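Open afternoon at Drernon gives visitors a close look at garment folding

Visitors to the Drernon workshop in Woltcombe were invited in April to spend an afternoon watching robot arms handle clothing. The coordinator of the open day spoke with us shortly before the doors opened at 1 p.m., and again once the last group had left.

The event was the second of its kind. According to the coordinator, 89 people registered, and they were brought through in small groups so that everyone could stand near the table and ask questions.

"We wanted people to see ordinary work," the coordinator said. "It is slow in places. A pair of shorts has no fixed shape, and the arms have to deal with whatever shape it happens to be in."

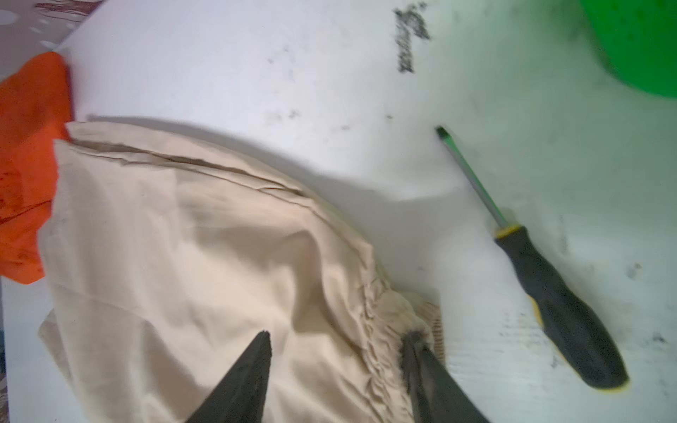 Cloth was chosen for the program after talks with Perrin, a laundry service that supplies linen and uniforms to care homes in the region. Staff there spend a large part of each shift sorting and folding, and the company had asked whether any of that labour could be shared with a machine.

"Their supervisors were very direct with us," the coordinator said. "They told us that a neat fold matters less to them than a fold that is the same every time. That changed how we judge our own results."

Each demonstration lasted 40 minutes, including time for discussion. Staff explained how the two arms divide a task between them, and why a garment may need to be gripped again when a hem or waistband is not where it was expected to be. Visitors were asked to stay behind a marked line while the arms were moving.

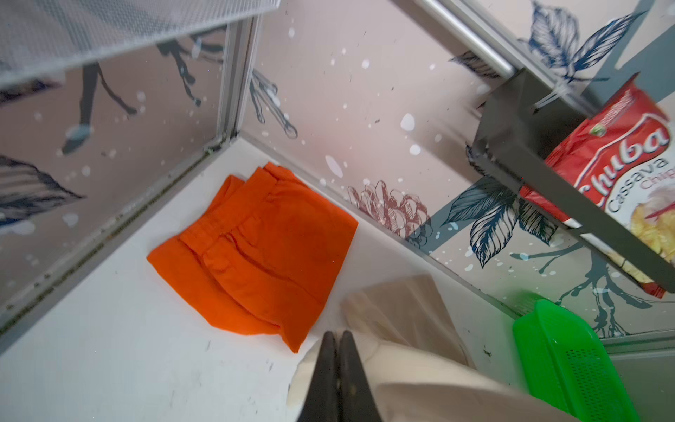

The coordinator noted that younger visitors often asked the hardest questions. One wanted to know how the arms could tell the inside of a garment from the outside. "We had to say that this is still difficult," the coordinator said. "Colour helps when the lining is different. When it is the same, we have more work to do."

Several guests from the Kikdale adult learning centre asked about jobs. The coordinator's reply was cautious - the workshop has no plans to sell equipment, and any trial at Perrin would be discussed with its employees first.

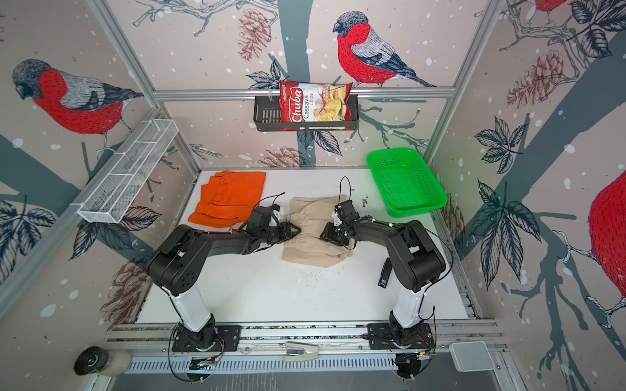
Does the workshop intend to hold another open day?

A further afternoon is planned for the spring, with longer sessions and a separate time for school groups. Registration will be free of charge, and notices will be placed at the Woltcombe library and the Kikdale centre.

The coordinator also hopes to let visitors bring a garment from home. "People kept asking about their own shirts," the coordinator said. "We would like to be able to say, put it on the table and we will try."

Contact Drernon Community Programs | Copyright Drernon, Woltcombe. All rights reserved. | Back to top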